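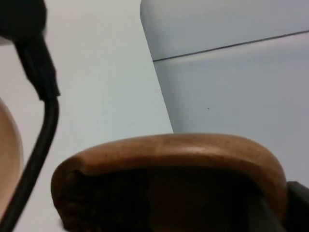 Friday, late morning

Reran the wrist-view-only policy on the Huveo set. 11 trials, 8 completed, 3 in which the arm approached with great confidence and closed on air. Jolene McPhee calls these "conceptual grasps".

All three misses came when the rim was so near that the lens had nothing else to go on for depth. Retraining from the Restrepo checkpoint with 2,000 extra close-range samples, same learning rate, no other cleverness. Irer baseline still to be rerun with the new seeds, as last week's were all the same seed. My doing.

To do: log gripper width at closure. Ask Jolene where the Flukillow calibration file went. Don't touch the cable tie.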